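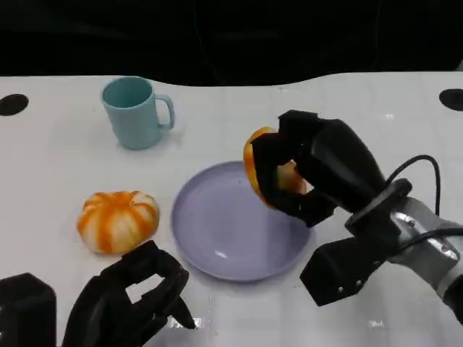

Station 2, right hand over the plate, left hand open.

To: Waaka users list
Subject: Re: Right hand does not release on command

Dear colleagues,

Thank you for the report quoted at the end of this message. The Tidbridge support office has reviewed the logs and classified the matter as a safety fault.

The release command was received by the hand controller but was discarded whenever the finger current was above the holding limit. The operator screen nevertheless showed "open." Of 790 logged place cycles, 51 were affected. No injury was reported.

Until firmware 6 is issued in April, all sites are asked to observe the following:

Do not reach toward a closed hand on the strength of the screen status. Press the emergency stop first.
Limit grip force to setting 5 or lower.
Send any further logs to this list with the station number in the subject line.

Sites using the Flikari wrist adapter should apply the same measures.

Hagos Asfaw
Product Safety, Veltamell

> During the plate task the right hand kept hold of the
> object after the release command. The screen said open.
> The left arm was idle at the time. We have stopped work
> on this station and request guidance.

2 replies | 0 shares
This site uses cookies to keep you signed in to the archive. Accept | Settings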